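漕いだあとの洗濯と道具の手入れ、わが家のやり方 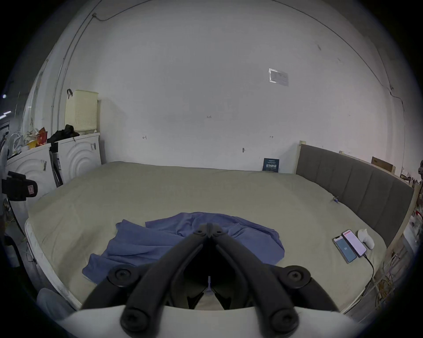
ボート競技というのは、水の上にいる時間より、水から上がったあとの後始末のほうが長いスポーツである。艇は艇庫に置いて帰れるが、汗と川の水を吸ったウェアは家までついてくる。以下、玄関で嫌な顔をされ続けた末に落ち着いた手順を書いておく。誰かの役に立つかもしれないし、立たなくても洗濯物は減らない。

ローイングスーツの洗い方

帰宅したらまずバッグから出す。これができれば八割は終わったようなものだが、これがいちばん難しい。ソファに一度でも座ったら負けだと思っている。
洗面器にぬるめの水を張り、中性洗剤を少量溶かして、裏返したスーツを15分つけておく。尻の部分はシートのレールの油がつくことがあるので、先に食器用洗剤を指で軽くなじませておく。歯ブラシでこすると毛羽立つ。一着だめにしたので、これは自信をもって言える。
そのあとネットに入れて洗濯機の弱水流へ。柔軟剤は入れない。いい香りにはなるが、次に着たとき汗を吸わなくなり、結局もっと別の香りになる。
干すのは日陰で。肩で吊ると水の重みで伸びるから、物干し竿に二つ折りでかける。乾燥機は使わないこと。縮んだスーツを着て桟橋に立つ勇気のある人は別だが。

川のにおいが抜けないとき

真夏の川には独特の風味がある。普通に洗っても残るようなら、酸素系漂白剤を40度くらいの湯に溶かしてつけ置きする。ただし色柄物に使えるかどうか、洗濯表示は見てからにしてほしい。白い靴下はこれでかなり戻る。灰色になって三年目の靴下は戻らない。雑巾として第二の人生を歩ませる。
酢を使う方法もあるものの、漂白剤と一緒には絶対に使わないこと。塩素系と混ざると有毒なガスが出る。においを消すつもりで自分が消えては困る。

バッグと水筒

バッグは口を全開にして、丸めた新聞紙を突っ込んで一晩。私が使っているのはWolloの筒型で、底に縫い目が多く、砂がたまる。掃除機の細いノズルで吸ってから、固く絞った布で拭く。砂を先に取らずに拭くと、泥を丁寧に塗り広げるだけの作業になる。
水筒はパッキンを外して洗う。外したことがない人は、今夜は外さずに、明日の明るいうちに心の準備をしてからのほうがいい。飲み口の溝は綿棒で。パッキンは二つ買っておくと、排水口に流したとき静かな気持ちでいられる。

手のマメと軍手の誤解

初心者は手袋をしたがるが、グリップの感触が変わるので私はしない。代わりにグリップのほうを洗う。ゴム製なら薄めた中性洗剤をスポンジにつけ、ぬめりを落として水拭き。木製のものは水につけず、固く絞った布で拭いて、風の通るところに立てかける。破れたマメは流水で洗って絆創膏。赤く腫れてきたら、根性ではなく皮膚科の担当である。

工具の錆

リガーの調整に使うスパナは、艇庫の湿気で見事に錆びる。軽い錆なら、目の細かいスチールウールに機械油をつけてこすればよい。そのあと油を布に取り、薄くひと拭き。べったり塗ると今度は砂がつく。
以前、Plelikの工具セットを3,882円で買って、そのままバッグの底に入れて忘れていた。一月に見つけたときには考古学の領域だった。今は蓋つきの缶に乾燥剤を3袋入れてしまっている。菓子の袋に入っていたもので足りるけれど、湿気を吸いきったものを入れても気分しか乾かない。
六角レンチはビニールテープで色分けするとよい。ほかのクルーの道具に紛れ込んだとき、角を立てずに取り返せる。

シーズンが終わったら

ウェアは洗ってからもう一度すすぎ、完全に乾かして、不織布の袋へ。100円ショップのもので十分だ。ビニール袋で密閉すると、翌年開けたときに川と再会することになる。防寒用の上着は、ファスナーを閉めて裏返して洗い、滑りの悪いところには蝋燭をこすりつけておく。靴の中敷きは抜いて別に干す。抜いた中敷きをどこに置いたかは、紙に書いて靴の中に入れておくこと。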